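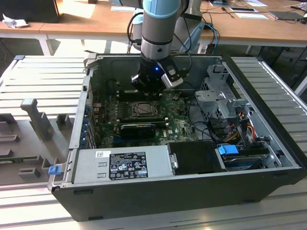
Cahier d'atelier — Banc audio, site de Vononville
Samedi 22 juin 2019
Objet : enceintes actives Bandgate, seconde paire, entrées de ligne et commutation numérique

Reprise des mesures interrompues lors de la précédente séance. La paire examinée est celle dont l'enceinte maîtresse porte l'étiquette de stock 141. L'enceinte esclave est reliée par le câble à quatre conducteurs d'origine, détorsadé sur une dizaine de centimètres côté bornier et refait ce matin avec des embouts sertis. Les deux enceintes sont posées sur les pieds en acier, tweeter à hauteur du microphone de mesure.

1. Entrées analogiques

Les deux entrées de ligne (RCA et jack stéréo 3,5 mm) ont été alimentées simultanément par le générateur, à niveau égal, potentiomètres de volume individuels au repère médian. La sommation est correcte et aucune des deux voies n'est atténuée par la présence de l'autre. Le repère médian ne correspond toutefois pas au même gain sur les deux entrées : le jack est plus fort que la RCA, de façon audible. Il convient de déterminer s'il s'agit d'un choix du constructeur, destiné à compenser le niveau plus faible des appareils portatifs, ou d'un écart de composants. La notice est muette sur ce point. La première paire sera mesurée dans les mêmes conditions avant toute conclusion.

Le potentiomètre de l'entrée RCA crachote en début de course. Le défaut a disparu après plusieurs rotations complètes, puis est revenu après la pause de midi. Pulvérisation de nettoyant pour contacts par la fente du corps, axe manœuvré dans les deux sens, séchage. À réécouter à froid lundi avant de se prononcer sur un remplacement.

2. Correcteur grave / aigu

Balayage effectué correcteurs en butée basse, au centre, puis en butée haute. Le cran central de l'aigu donne bien une réponse plane dans la bande utile. Celui du grave présente une légère remontée résiduelle, visible à 55 Hz, qui subsiste évent bouché et n'est donc pas imputable à la charge bass-reflex. L'examen du circuit imprimé montre que le condensateur du réseau grave n'a pas la même valeur sur les deux voies. Une référence a manifestement été substituée en fabrication. Le composant n'a pas été remplacé : la demande porte sur une caractérisation, et toute modification rendrait la paire impropre à la comparaison.

Note pour la suite : ne plus utiliser la trame de balayage courte en dessous de 100 Hz. Elle lisse exactement la zone qui nous intéresse, et une heure a été perdue à chercher une remontée que l'on ne voyait plus.

3. Entrées numériques

L'entrée coaxiale verrouille immédiatement aux trois fréquences d'échantillonnage essayées. L'entrée optique verrouille à 44,1 et 48 kHz, mais perd la synchronisation par intermittence à 96 kHz avec le cordon long. Avec le cordon court, aucune perte sur 25 minutes de lecture continue. Le cordon long a été écarté et marqué d'un ruban rouge ; il reste dans le tiroir des accessoires à contrôler et ne doit pas être remis au râtelier.

À la perte de synchronisation, l'enceinte émet un claquement franc avant de se mettre en sourdine. La sourdine intervient donc trop tard. Ce comportement est à signaler dans le rapport, dans la rubrique des observations et non dans celle des défauts, le cahier des charges ne fixant aucune exigence de délai.

Le mélange d'une source numérique et d'une source analogique fonctionne comme annoncé. Retard de la voie numérique par rapport à la voie analogique : mesurable, sans conséquence à l'écoute de deux programmes distincts, gênant si le même programme est envoyé sur les deux entrées. Ce dernier cas est peu réaliste, mais un utilisateur l'avait décrit dans le courrier transmis par Fekwood.

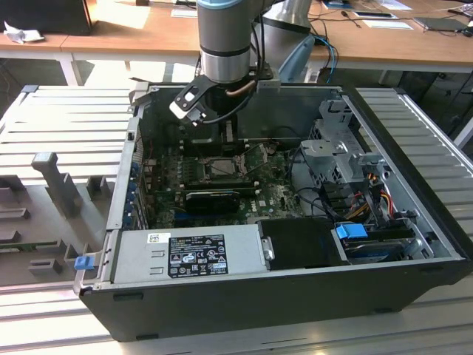 Unité centrale ouverte, posée sur le flanc : carte mère et carte graphique.

4. Bruit de fond

Entrées court-circuitées, volumes au minimum : souffle faible, perceptible seulement l'oreille contre le tweeter. Volumes au maximum : souffle nettement présent, accompagné d'un ronflement à la fréquence du secteur sur la seule enceinte maîtresse. Le transformateur se trouve dans cette enceinte, à faible distance du préamplificateur. Une rotation du transformateur d'un quart de tour, essayée provisoirement, réduit le ronflement de 9 dB. Il a ensuite été replacé dans sa position d'origine et la vis centrale resserrée.

Une première série de mesures a dû être annulée, l'interface d'acquisition étant restée sur la multiprise des lampes et non sur la prise filtrée. Les fichiers correspondants sont conservés dans le répertoire du jour avec le suffixe « nul ». Ils ne doivent en aucun cas être repris dans les courbes du rapport.

5. Écoute

Séance brève, à niveau modéré, sur les extraits habituels (voix parlée, piano seul, quatuor, orgue). Médium propre. Le grave est plus généreux que sur la première paire, ce qui est cohérent avec le point 2. Image stéréophonique stable, légèrement tirée vers l'enceinte maîtresse lorsque le volume est très bas — défaut d'appariement des pistes du potentiomètre, courant à ce niveau de gamme. Sur l'orgue, bruit d'écoulement dans l'évent de l'enceinte esclave. La mousse interne s'est peut-être déplacée pendant le transport ; le panneau arrière n'a pas été démonté aujourd'hui.

6. Matériel et rangement

Le préamplificateur de microphone Upadhyay a été utilisé pour toutes les mesures acoustiques. Son voyant de saturation s'allume tardivement, il faut garder davantage de marge que ne le suggère l'afficheur. L'étalonnage arrive à échéance en août et la demande reste à déposer auprès du service métrologie.

Les deux cordons RCA à gaine grise ont été rendus au râtelier. Il manque un adaptateur jack 3,5 vers 6,35 mm ; merci à celui ou celle qui l'aurait emprunté de le rapporter au banc.

Reste à faire

— Mesurer le gain des deux entrées de ligne sur la première paire.
— Réécouter le potentiomètre RCA à froid.
— Déposer le panneau arrière de l'enceinte esclave et vérifier la mousse.
— Relever la valeur exacte des condensateurs du réseau grave, hors circuit si possible.
— Transmettre à Fekwood les courbes provisoires, sans commentaire, dès validation des points 1 et 2.

Banc mis hors tension, microphone remis dans son étui, clé du local déposée à l'accueil.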